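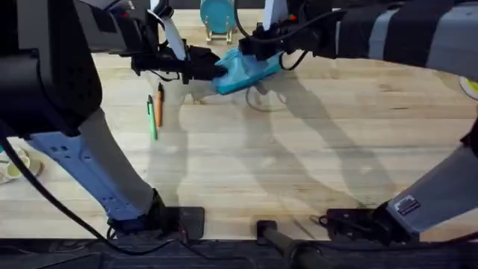

How do I set up my return address so it prints the same on every label sheet?

Save it once as a sender block in the Tollow label template, then load that block each time you start a new sheet. The steps are in section 4 of this guide.

4. Setting up the sender block

Before you start, check that the template version shown at the bottom of the Setup page matches the one on your label box. Older boxes of Kvam sheets use a narrower top margin.

1. Open the template and choose Setup, then Sender.
2. Type your business name on the first line. The line holds 32 characters, including spaces.
3. Type the street address and the city, state and ZIP code on the next two lines. Leave the fourth line blank unless you need a suite number or a department.
4. Choose a type size. Small fits all four lines. Large fits two.
5. Click Save Block and give it a short name, such as Front Office or Returns.
6. Print one test page on plain paper. Hold it behind a label sheet against a window and see whether the text falls inside the die-cut lines.

Note: If the text sits too high or too low, go to Setup, then Margins, and move it one step at a time. Print another plain page after each change.

CAUTION: Do not run a label sheet through the printer a second time after labels have been peeled off. The exposed backing can catch on the rollers - and a loose label inside a laser printer may melt onto the drum.

4.1 Adding a logo

1. Save the logo as a black and white file. Color files will load but may print gray.
2. Choose Setup, then Logo, and browse to the file.
3. Drag the corner to resize. The logo and the address cannot overlap. If they do, Save Block stays grayed out.

4.2 Ordering preprinted labels

Customers who use more than 2,000 labels a year often have the sender block preprinted. Export the block from the Sender page and attach it to your order form. A proof is sent by e-mail, and printing starts when you reply to approve it. Check the ZIP code on the proof. Reprints for an address error on an approved proof are charged at the normal rate.

Revised 19/07/2018

Related items
Kvam Address Label Sheets, White
Kvam Shipping Labels, Large
Jirnmont Mailing Label Dispenser
Bamilstead Self-Inking Return Address Stamp
Tollow Template Guide, Section 5: Numbered Labels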